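Ticket: Bun transfer station stops between cycles
Project: Orard open day, demo bench 2
Raised by: Noel Barredo
Priority: High
Status: Resolved, one item left open

Summary

The steamed bun demo at bench 2 stopped with a grip fault on five of the first twelve cycles during the rehearsal. The arm picks a bun from the steamer tray, carries it to the plate and goes back for the next. When the fault occurs the arm holds its position above the tray and waits for an operator reset. Visitors from Panness are due in January and the bench has to run unattended for the length of a tour stop, so a manual reset is not acceptable.

Environment

Two arms, one table. Right arm does the transfer. Left arm is parked with its gripper open and takes no part in this sequence.
Steamer is a household electric unit with a round steel tray. Lid is removed by hand before the sequence starts.
Motion program: Szabo, demo branch.
Grip monitoring: Terkaditz module, default profile at the time of the first report.

Steps to reproduce

1. Load the tray with three buns, spaced by eye.
2. Take the lid off and put it flat on the table, left of the steamer.
3. Start the transfer sequence from the laptop on the side table.
4. Wait. The fault appears most often on the first bun, less often on the second. Not seen on the third.

Log

09:40
Fault reproduced on the second attempt. Message reads "grip not confirmed". The bun was between the fingers at the time and did not drop when the arm was moved by hand in free mode. So the grip is there and the monitor does not see it.

09:55
Checked gripper cable at the wrist. Connector seated, no play. Swapped the right gripper cable with the spare. No change, fault on the next cycle. Original cable put back.

10:20
Compared the grip monitor settings with those used for the rubber test pieces. The confirm window is 300 ms in both. The test pieces are firm and the force reading settles quickly. A bun gives way under the fingers and the reading climbs slowly, so it is still rising when the window closes. This would explain a false fault.

10:35
Confirm window raised to 800 ms. Six cycles, one fault. Better but not cured.

10:50
Confirm window raised to 900 ms. Ten cycles, no grip faults. Cycle time is longer but still fits the tour stop. Closing force left alone, as a higher value marks the buns.

11:15
New symptom. On one cycle the fingers touched the inner wall of the tray on the way down and the arm went into protective stop. The bun had been placed hard against the side. This is a loading problem and has nothing to do with the monitor. Loading instruction changed: keep every bun clear of the tray wall, at least a finger's width.

11:30
Asked whether the left arm could be powered down for the demo. Answer from the Szabo side is no, the program expects both arms to report ready at start. Left arm stays powered and parked at the front left corner of the table. Added to the bench sheet so that it is not switched off on the day.

11:50
Full run with the new window and the new loading rule. Transfer in progress, one bun on the plate, one in the gripper, two still in the tray.

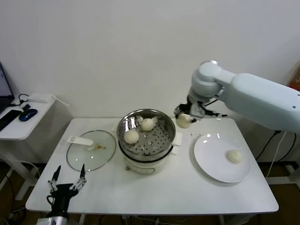 Resolution

Confirm window set to 900 ms in a separate profile named "soft". The default profile is unchanged and must still be used for the rubber test pieces. Select the soft profile before starting the sequence — the program does not do this by itself.

Bench sheet for the open day

Wipe the table between tours, crumbs collect between the steamer and the plate.
Lid off and flat on the left before anyone presses start.
Plate stays on the right. Check its position against the taught point if it has been lifted.
Visitors stand at the front, behind the line, clear of the cables under the table.

Left open

Profile selection should be tied to the program so that the operator cannot forget it. Passed to Terkaditz support with the logs from 09:40 and 10:50. No reply yet. Ticket stays linked to that request and will be reopened if the fault comes back with the soft profile loaded.

N. Barredo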